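8 December 2021
Released by Melis Quilting Cottons

MELIS TO DROP "NO PREWASH NEEDED" FROM ITS FABRIC LABELS

Sanero solids will go on sale without the usual promise, and the company would like to hear what other makers base theirs on

Melis Quilting Cottons will remove the words "no prewash needed" from every bolt end, swatch card and web listing it controls, starting with the Sanero range of solids that reaches shops this month. The first run of Sanero, 3000 metres, is already on the bolt and already labelled without the phrase.

The company has used the wording for years. It came from the mill's sales sheet, was copied to the first bolt ends, and stayed put. When staff went looking in August for the test that supported it, they found a reference to a wash trial but no record of the water temperature, the detergent, or how many colours had been through it. The mill was asked and sent back the same sales sheet.

"I'm not accusing anyone of telling fibs," said Adelmo Dal Bello, owner of Melis. "I printed it too. But if a customer rings up and asks how we know, I need something better than a sheet of adjectives. A red that behaves itself in my laundry tub may not behave itself in hers, and she's the one who has spent all winter sewing it next to white."
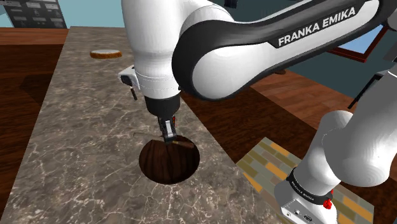 Rendered view of a Franka Emika robotic arm holding a thin brown stick above a marble countertop.

The company then ran its own wash trial. It was modest and Melis would sooner say so now than have it quoted back as proof of anything. 200 swatches were cut from Melis stock and from the Sanero samples, stitched to plain white homespun, and washed in three ordinary domestic machines, two of them front loaders. Cold and warm cycles were used. Swatches were left damp in a heap overnight as well as dried flat, on the grounds that people do leave a quilt in the machine overnight, whatever the care card tells them.

Most pieces did nothing of interest. The pale colours, greys and yellows came out next to clean homespun. The trouble was where any experienced quilter would expect it: deep reds, a navy, and one purple that marked the white on a warm cycle and marked it worse when left damp. That purple has been withdrawn from Sanero and will not be replaced this season.

Melis does not claim the remaining colours are safe. The trial did not cover hard water, bore water, swimming-pool chlorine, commercial laundries or the many detergents on the supermarket shelf. It also says nothing about shrinkage over repeated washes, a separate question that the old label managed to answer in the same three words without any evidence at all.
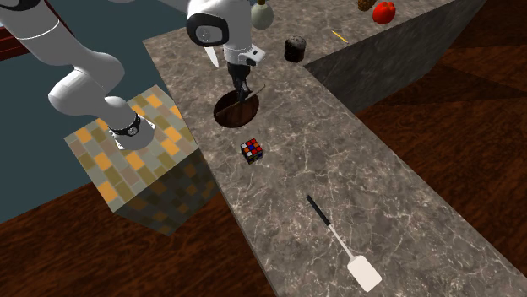 In place of the old phrase, Sanero bolt ends will carry a plain instruction to test dark colours against a scrap of white before cutting. Each of the three shades that left a faint mark in the warm wash is named on the swatch card, with the marked homespun reproduced beside it. Retailers have been told that they may not cover or trim that part of the card. Some were unhappy, and two have reduced their opening orders.

"A shop owner told me I was talking people out of buying red," Mr Dal Bello said. "Maybe so. I'd prefer they bought it and knew what it was likely to do."

Melis is also sceptical of the products sold to fix the problem. Colour-catching sheets were included in part of the trial. They certainly changed colour. Whether the homespun beside them came out cleaner than the homespun washed without them was difficult to say, and three people looking at the same pieces under the same lamp did not agree. A sheet that comes out pink shows that dye was in the water. It doesn't show where the rest of the dye went. Melis will continue to stock the sheets for customers who like them and will stop describing them on its website as protection.

The same goes for vinegar and salt. Both are recommended warmly in classes and online, generally on the word of somebody's aunt. Neither made a difference anyone at Melis could see on the swatches that bled. If a reader has properly recorded results that show otherwise, with the fabric named and a control piece kept, the company will gladly look at them.

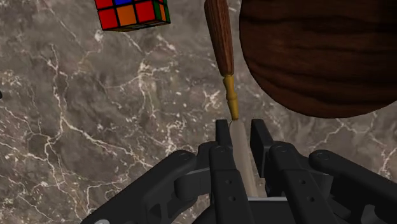 Precut packs are a harder case. Charm squares and strip rolls fray badly if washed before sewing, and few quilters will do it. Melis has decided that the three marked Sanero shades will be left out of mixed precut packs altogether and sold only by the metre or fat quarter. This makes the packs duller. The company considered a warning sticker and concluded that most people would find it after the quilt was finished.

Customers who bought the withdrawn purple as part of a sample bundle can return it to the shop where they got it, cut or uncut, for a credit. They don't need a receipt, but the selvedge would help if it hasn't gone in the bin. Anyone who has already sewn it into something is asked to wash in cold water, take it out of the machine straight away and dry it flat.

The wash notes, including the pieces that were mislabelled halfway through and had to be thrown out, will be posted to customers who ask for them. They are handwritten and not especially tidy. A second trial with hard water is planned for the new year if a suitable laundry can be found.

Sanero solids are 100 per cent cotton and will be available through independent quilt shops in the range's full set of colours, less one.

Media enquiries: Adelmo Dal Bello, Melis Quilting Cottons

Shares: 3
Comments: 2

Recent releases
Plumanix wool batting: what we can and can't say about bearding
Change to minimum cut for wide backings
Briltum thread cones discontinued
Swatch card returns – please stop stapling them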